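Spoon Sort: What I Did With My Project Credits This Semester

I signed up for this project thinking spoons would be the easy option. My friends picked drawers full of tangled chargers and a whole spice rack, and I figured four spoons and a few bins would leave me plenty of free evenings. It didn't go like that, but I did end up liking spoons a lot more than I used to!

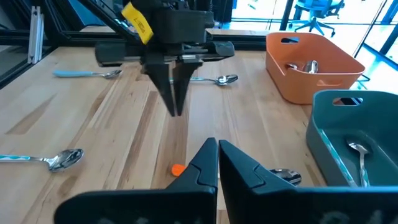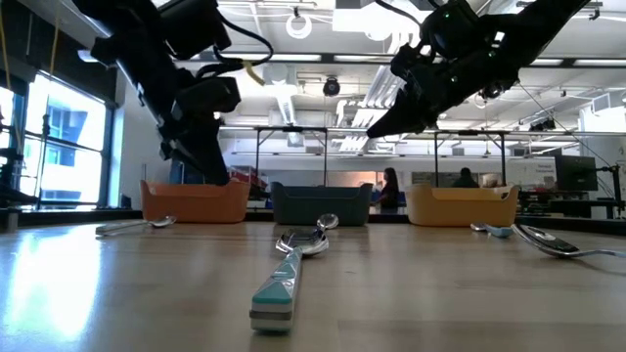 Spoons on the wooden table.

Household Objects Project Group, Desville College

So, the background. The group looks at everyday tidying jobs, and each student takes one kind of object and writes up how it should be sorted, what gets in the way, and what a decent set of rules would look like. The write-up has to be clear enough that somebody who has never seen your kitchen could follow it. My object was the spoon. The idea came from the shared kitchen in my dorm, Pinus Hall, where the silverware drawer is a disaster (teaspoons in with the ladles, one very lonely chopstick, a bottle opener that belongs to no one).

Getting the spoons was the fun part. I could have bought a matching set, but a matching set is boring to sort, so I went to Mercado on a Thursday after class and dug through the odds-and-ends basket by the register. I wanted handles that didn't look alike. My favorite is the one with the teal and white handle, which is chunky and has flat facets, so it looks a bit like a piece of candy. It's the one everybody picks up first. There's also a small one with a light blue handle, a slim silver one, and a big silver one with a very shiny bowl.

The bins are the other half of the setup. They're plastic, open on top, and the front wall is low with a scoop taken out of it, so you can see what's inside and get a hand in without knocking the whole thing over. In the second picture they go orange, dark teal-gray, pale yellow from left to right, and I kept to that order when I wrote my rules. I had a long argument with myself about the colors. At first I wanted to match handle color to bin color, and then I looked at my spoons and realized that two of them are just silver and I had no silver bin. Oops.

My second idea was size, with small spoons on the right, big ones on the left and anything in between in the middle. Size sounds simple until you have to write down where "small" stops. I measured from the tip of the bowl to the end of the handle with a sewing tape, and I changed my cutoff so often that my notebook page is mostly eraser marks.

In the end I went with use. Stirring spoons in the orange bin, eating spoons in the middle, serving spoons in the yellow one. People got this right away when I explained it, and it's how most families I know do it at home anyway. The drawback is that you have to decide what a spoon is for, and people disagree! I put a short survey up in the dorm kitchen and got 46 replies, and the big silver spoon started a real fight. Half the building eats cereal with a spoon that size. I called it a serving spoon and I'm sticking with it.

A few things I'd want the next person to know. Shiny bowls are a pain to photograph by a window, and so is the table when the sun gets on it. The table is light wood with a nice grain, and silver handles are harder to pick out against it than the colored ones. Starting with the spoons lying every which way made for better notes than lining them up, which I did for my first couple of tries out of pure habit. And leave gaps between the bins, or you'll spend your time straightening bins and never get to the spoons.

The report was supposed to be 3000 words with the rules attached, and I went over by 217, mostly in the section on serving spoons. I got 2 pages of comments back, and the main one was that my rules never say what to do with a spoon that fits nowhere. Fair point. I've added a line that says to leave it on the table and come back to it last.

Next semester I want to try forks, or maybe the whole drawer at Pinus Hall if the other residents let me. The group at Fludbridge has been working on lids and containers and they've offered to swap rule sheets with us, so I'll be sorting their lids over the break and they'll be sorting my spoons. The rule sheet is in the project folder, and the survey answers are in there too, with the cereal comments at the end.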